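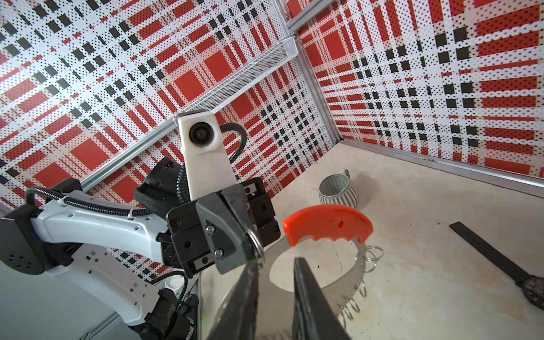

A two-arm cell with a kitchen tool, a mug and a watch on the work surface. The plaid panels come with the kit.

The first thing visitors ask about the Trultlow cell is the walls. They are covered in red, white and black plaid, and they look more like a picnic blanket than lab equipment. Zhenhua Zeng, who runs product at Trultlow, has heard every joke about it and keeps ordering the same print.

"Plain walls give you plain data," he said. "We wanted a background the software could never mistake for a cup."

Trultlow sells the cell as a kit for teams that want to teach robots to handle household things and don't have a machine shop. It arrives on a pallet: aluminum rail, printed panels, two arms, cameras for the wrists and one for the overall view, and the wiring to join it up. The price depends on the arms. Buyers who already own a pair can order the enclosure alone, under part number 1198.

We spent a week with one at Prarkham, a small contract lab that has used the cell since May. Nabil Awad and Sawsan Salameh put it together between them. The manual allows one working day for assembly. They needed two, mostly because the corner posts have to be square before the panels will slide in, and the instructions leave that until page 29.

"Read the whole thing first," Salameh said. "I didn't, and I took the back wall out twice."

Once up, the frame is stiff. Leaning on the front rail did not move the arms in any way we could notice. The surface inside is pale beige and marks easily, so anyone who wants it to look new should lay something over it. The aluminum cleans up with a damp cloth.

Storage is better than expected. A long hook rack runs across the back, and a wire basket hangs high on the side wall, where the arms can be taught to reach it. Both bolt to the rails and can be moved with one hex key. Prarkham uses them for put-away tasks, which are harder than they sound. A mug has a handle, and the gripper needs to find it whichever way the mug has ended up. 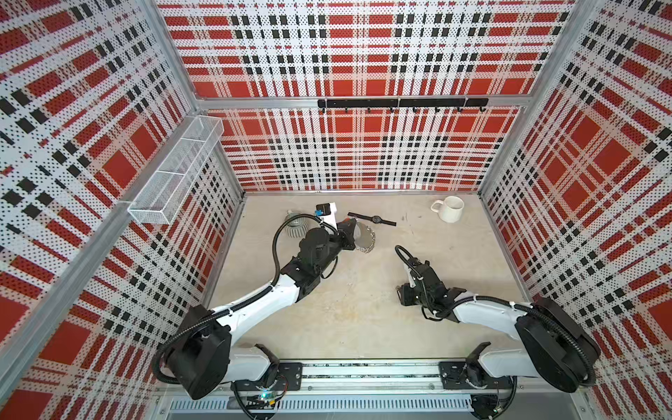 Most of the work at Prarkham is done with ordinary objects, and shiny metal gives the most trouble. Thin rings and discs throw back reflections, and a gripper finger that comes down slightly wrong will push one away. Awad likes the fingers that ship with the kit for this. They are flat and wide enough to trap an edge against the table. He is less happy with them on soft items such as straps, and has asked Trultlow for a narrower pair.

The cables are the weak point. They loop over the arms and are held with small ties, and the loops need to be long enough for the wrist to turn. Ours were set too short at first, and one arm stopped in the middle of a reach on Monday morning. Moving a tie fixed it. Trultlow should mark the right spots on the housing – a dab of paint would do.

The software, licensed from Takden, is fine for recording and dull for everything else. Starting a session takes one click. Finding last week's session takes a good deal more, and search works only on file names. Wissam Sfeir, who looks after the recordings at Prarkham, keeps his own spreadsheet on the side. An update with proper labels is promised, though Zeng would not give a date.

Support was quick. We wrote in with 6 questions over the week and had 5 answered the same day. The last one, about replacing a single wall panel, took longer. Panels are sold only as a full set, and that seems wasteful when one gets scratched.

The nearest rival is the Amaral bench, an open frame with no walls. It costs less and is easier to reach into, but lighting changes through the day show up in the recordings. Anas Masri, who has worked with both, would pick the Amaral for a classroom and the Trultlow for anything that has to run past lunch.

Orders are currently shipping with the standard fingers. The narrower set is being tested, and existing owners will be able to buy it separately.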